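Tetari Sports Association opens kit exchange for the new season

Sunday, October 19, 2025

The Tetari Sports Association has opened a kit exchange at its Drestelov centre, where families may hand in outgrown sportswear and collect replacements in a larger size. The service is free of charge to all registered members and will run until the end of February.

The exchange follows a collection held over the summer, during which 3,070 items of clothing were received from member clubs. Of these, 2,502 have been passed as fit for further wear. The remainder, mostly socks and training tops with worn seams, has been sent for textile recycling.

Garments are sorted by colour and size before being folded for the shelves. Red kit, which is worn by both the Rana and Tolta junior sides, makes up the largest share of the stock and is being prepared first. Shirts bearing printed names or numbers are accepted and will be offered to the club from which they came.

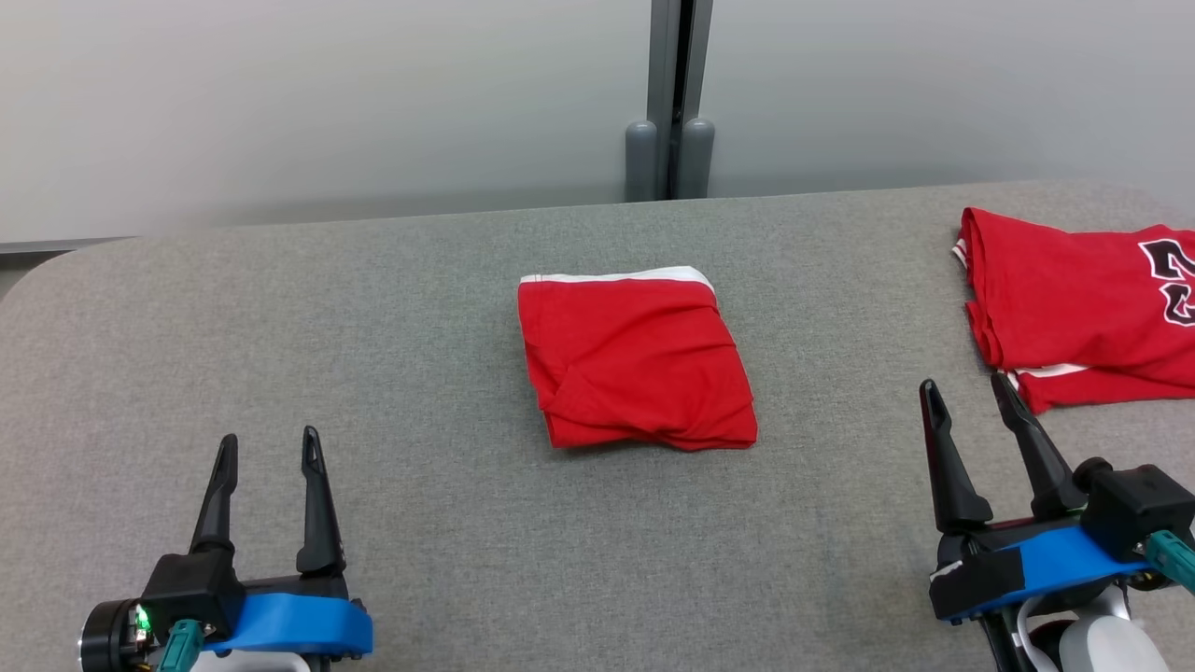 How to take part

Members should bring clean, dry clothing to the front desk during normal opening hours. Each item handed in will be recorded on a card, which may be used at once or kept for a later visit. Families with nothing to exchange may still request kit by speaking to a member of staff.

Shirts, shorts, tracksuits and waterproof jackets are all accepted. Shorts should have their drawcords tied, and pockets should be emptied. The Association is unable to take footwear, shin pads or swimwear at present.

Seema Agarwal, Head of Membership, said: "Children grow quickly, and a full set of kit is a considerable expense for many households. We would ask parents to look through their cupboards before the winter fixtures begin, particularly for the smaller sizes, where demand is highest."

A limit of 3 items per child applies to each visit. Clubs wishing to hand in complete team sets should contact the membership office in advance so that storage can be arranged.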